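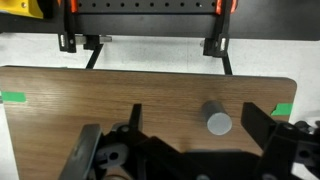

A Morning at the Nassar Tile Works
By Noemi Esposito
18 December 2022
2 min read

The open day at Nassar promised a look at how a public mosaic gets made. Mostly it gets made by arguing about grout. Omar Sleiman, who designed the new wall for the Prurka bus depot, wanted charcoal. Widad Dabbas, who has to set all 247 panels, wanted lunch.

We were allowed to glaze one tile each. Mine was a heron and was admired as a teapot.

The depot wall goes up in June. Sleiman hasn't decided where to sign it, though he has narrowed it down to four places, all of them large.

6 comments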